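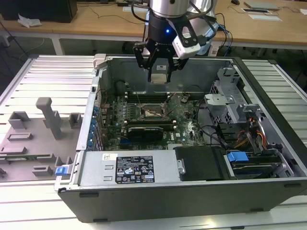 Reginald Montoya reports that the payroll export from Serra still stops at 200 records and asks for the ticket to be reopened.

**Status:** reopened, 2024-10-21

## Steps taken

1. Export limit in Serra checked and raised to 3,000. No change. 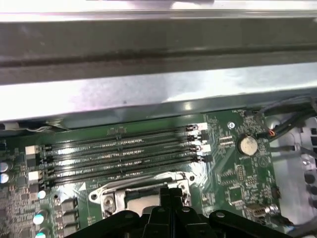 2. Time-out on the Hestotetti link set to 15 minutes. The August file was requested again and stopped at the same record.
3. Record 201 opened by hand. The surname field contains a line break, which the export reads as the end of the file.
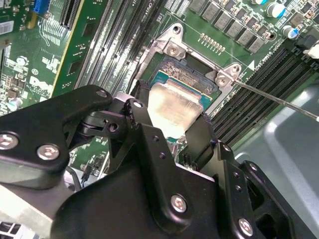 Jitendra Mittal asks whether the line break may be removed before the pay run closes. Approved. Payroll is to correct the entry and repeat the export.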